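문의 게시판 > 수납·정리용품 > 뚜껑과 손잡이

제목: 투명 수납통의 크림색 손잡이 부분이 끝까지 안 맞물려요 (해결됨, 기록 남겨 둡니다) 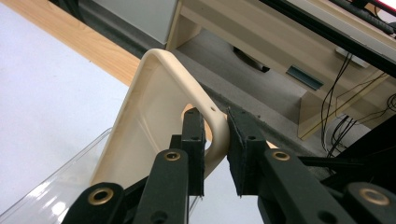

안녕하세요. 늘 눈으로만 읽다가 처음으로 글을 남겨 봅니다. 12월에 집 정리를 크게 한 번 하면서 Orkitz 투명 수납통을 여러 개 들였는데요, 그중 하나가 유독 말썽이라 며칠을 붙잡고 씨름했습니다. 말이 좀 길어질 것 같은데 비슷한 일로 검색해서 들어오시는 분이 계실까 싶어 제가 해 본 것을 순서대로 다 적어 볼게요.

[증상]
손잡이가 달린 크림색 플라스틱 부분을 투명한 통에 끼우면 한쪽은 잘 들어가는데 반대쪽이 살짝 떠요. 손으로 누르고 있으면 괜찮다가 손을 떼면 다시 올라옵니다. 그 상태로 손잡이를 잡고 들면 통이 기우뚱해서, 안에 담아 둔 건면이며 콩이며 다 쏟을까 봐 겁이 나더라고요. 실제로 콩을 한 번 쏟았습니다. 주방 바닥에 엎드려서 한참을 주웠어요. 지금도 가끔 냉장고 밑에서 한 알씩 나옵니다.

[사용 환경]
Grilldale 매장에서 구입했고, 주방 하부장 맨 아래 칸에 넣어 두고 씁니다. 처음에는 쌀을 담았다가 무거워서 지금은 건면과 마른 콩만 담아요. 한 통에 1000그램을 넘기지 않으려고 합니다. 설거지는 손으로만 하고 식기세척기에는 한 번도 넣지 않았습니다.

[첫 번째로 해 본 것: 씻기]
제일 만만한 것부터 했습니다. 미지근한 물에 주방 세제를 풀어 담가 두었다가 헌 칫솔로 테두리 안쪽을 문질렀어요. 테두리가 도톰하고 모서리가 둥글어서 겉은 금방 닦이는데, 안쪽에 얕게 들어간 판과 테두리가 만나는 자리는 칫솔 끝으로 꼼꼼히 긁어 줘야 했습니다. 콩가루 같은 것이 제법 나왔어요. 옆에 난 작고 동그란 구멍도 이쑤시개로 한 번 훑었고요. 기대를 많이 했는데 다시 끼워 보니 여전히 떴습니다. 그래도 깨끗해졌으니 헛수고는 아니었다고 스스로를 달랬어요.

[두 번째로 해 본 것: 방향 바꾸기]
혹시 제가 앞뒤를 거꾸로 끼웠나 싶어서 반대로 돌려 봤습니다. 처음 살 때부터 어느 쪽이 앞인지 잘 모르고 썼거든요. 돌려 끼우니까 뜨는 자리가 같이 따라서 돌아가더라고요. 이때 조금 감이 왔습니다. 통은 멀쩡하고 크림색 부분 쪽에 원인이 있겠구나 하고요. 같은 크기의 다른 통에도 끼워 봤는데 역시 똑같은 자리가 떴습니다.

[세 번째로 해 본 것: 따뜻한 물]
어느 분이 예전 글에 따뜻한 물에 담그면 휜 것이 돌아온다고 적어 두셨길래 따라 해 봤습니다. 다만 저는 겁이 많아서 팔팔 끓는 물은 쓰지 않고 손을 넣으면 따끈한 정도로만 했어요. 오 분쯤 담갔다가 평평한 도마 위에 올리고 두꺼운 요리책을 눌러 하룻밤 두었습니다. 아침에 보니 확실히 나아지긴 했는데, 저녁에 통을 꺼내 보니 또 조금 떠 있어서 얼마나 속상하던지요. 책에 물 자국까지 생겼답니다.

[고객센터 답변]
결국 Horrocks 고객센터에 문의를 넣었습니다. 접수 대기가 77번째라고 나와서 한참 걸리겠구나 했는데 의외로 다음 날 오전에 답이 왔어요. 고맙게도 꽤 자세하게 적어 주셨습니다. 제가 받은 내용을 옮기면 이렇습니다.

"보내 주신 증상은 보관 중에 눌려서 테두리가 휘었을 때 자주 나타납니다. 위에 무거운 것을 올려 두셨는지 확인 부탁드립니다. 따뜻한 물에 담그신 뒤에는 도마 위가 아니라 통에 끼운 상태로 식혀 주세요. 그래도 들뜬다면 해당 부분만 따로 교환해 드립니다."

읽는 순간 무릎을 쳤어요. 하부장 맨 아래 칸에 두면서 그 위에 무쇠 냄비를 올려 놓고 썼거든요. 문을 닫으면 안 보이니까 까맣게 잊고 있었습니다.

[해결]
냄비부터 치웠습니다. 그다음 크림색 부분을 다시 따끈한 물에 담갔다가 꺼내자마자 물기를 닦고 통에 끼운 뒤, 고무줄 두 개로 가로세로 묶어서 하룻밤 그대로 두었어요. 풀어 보니 손을 떼도 올라오지 않았습니다! 빈 통으로 들어 보고, 콩을 200그램만 담아서도 들어 보고, 마지막으로 원래대로 1000그램까지 채워서 싱크대 위로 조심조심 옮겨 봤는데 기울지 않았어요. 교환 신청은 취소했습니다.

[그 뒤로]
대략 보름쯤 지켜봤고 아직은 잘 맞습니다. 바꾼 것이 있다면 수납통 위에는 키친타월이나 빈 비닐봉지처럼 가벼운 것만 올리고, 옮길 때는 손잡이만 믿지 않고 다른 손으로 통 바닥을 받칩니다. 냄비는 옆 칸으로 옮겼는데, 덕분에 그 칸에 있던 도시락통들이 갈 곳을 잃어서 식탁 위에 나와 있네요. 정리를 하려다 일이 자꾸 늘어납니다.

[여쭤볼 것 하나]
본 문제는 해결되었지만 이참에 궁금한 것이 있습니다. Stekonstead에서 나오는 하부장용 미닫이 선반을 하나 들일까 고민 중인데, 이런 손잡이 달린 통을 넣으면 위쪽에 걸리지는 않는지요? 손잡이가 둥글고 넓게 올라온 모양이라 높이가 좀 걱정이에요. 써 보신 분 계시면 선반 사이 높이를 재서 알려 주시면 정말 감사하겠습니다. 저도 사게 되면 이 글 밑에 치수를 적어 둘게요.

처리 상태: 해결됨 (선반 질문은 답변 대기 중)

추가로 적습니다. 고무줄은 너무 가는 것을 쓰면 밤사이에 끊어져요. 저는 처음 것이 끊어져서 새벽에 다시 묶었습니다. 채소 묶음에 딸려 오는 넓적한 고무줄이 제일 든든했어요.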